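Pondstead e-book store - ticket 67: crime novel "Ollwood" stops at chapter 14
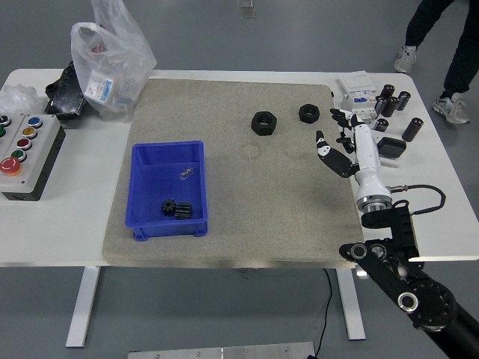
Page last changed: Thursday, 16:10 by M. Obi

Status: open, waiting on publisher
Title: Ollwood, by Yau (thriller, e-book edition)
Reader app: Cinari, phone and tablet

Reported fault
Customer reads to the end of chapter 14, taps forward and lands on the author's note. Chapters 15 to 30 are listed in the contents but open as blank pages. The customer had assumed the killer was meant to get away with it.

Checks
1. Removed the book and downloaded it again. No change.
2. Opened the same file on a desktop reader. All 30 chapters display.
3. Ran the file through the validator. 10 errors, all the same: duplicate ID on the chapter heading, first seen in chapter 15.
4. Compared with the sample edition. Not useful, the sample ends at chapter 3.

Cause
Part Two was pasted in from a separate manuscript and kept its old heading IDs. Cinari stops at the first clash - the desktop reader ignores it.

Workaround
Desktop reader, or refund if the customer prefers. Bookmarks and notes in Part One are kept.

Next step
Corrected file requested from the publisher. Do not close until chapter 15 opens on a phone.

Mortimer Obi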